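HSK 2: Household Skills, Basby Adult Learning
Handout 9, Sorting and folding on the bed
Revised Feb 25, 2018

Read this before the practical. Bring one load of clean, dry laundry from home, mixed, the way it came out of the dryer. Please don't fold it first.

Why the bed

Most of the apartments in the Miduria buildings have no laundry table, and the kitchen counter is usually too narrow for a shirt laid flat. A made bed gives you a wide surface at a fair height. Pull the bedspread smooth before you start. Wrinkles underneath make it hard to tell whether the cloth on top is flat.

Sorting

Put everything down in piles by color or by fabric. Either is fine, but don't switch halfway. Keep the piles toward the far side of the bed and leave the near side clear to work on. Satin and other slippery fabrics go on top of a pile or next to it, never at the bottom. Dark items stay together, as lint from them shows on everything else.

Bags, belts and anything with a strap should come off the bed if there is room elsewhere. A strap will catch a sleeve and pull the fold apart.

Folding a single cloth

Take one piece from its pile and bring it to the clear side. Find two corners on the same edge, lift, and let the rest hang for a moment so the creases drop. Lay it down, fold in half, smooth from the fold outward, and fold again. Work through one pile before you open the next. 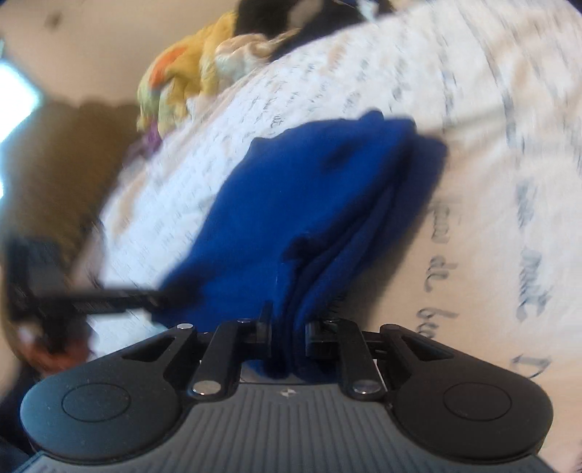 Pretorius asked whether it wouldn't be quicker to fold each piece straight out of the basket and skip the piles. For a small load, yes. For a full one you end up with finished stacks in mixed order and have to take them apart again at the closet.

Stacking

Folded edge toward you, open edges to the back. Stop when the stack starts to lean. Heavy pieces such as towels and sweatshirts go in their own stack.

Putting away

Carry stacks flat on the forearm. Shelf first, then drawers. Clear the bed completely, including single socks, which go in a bag on the closet door until the next wash.

For next time

Read the Kirlow booklet, section 9, on storing winter bedding. The practical is in room 921. Bring one fitted sheet.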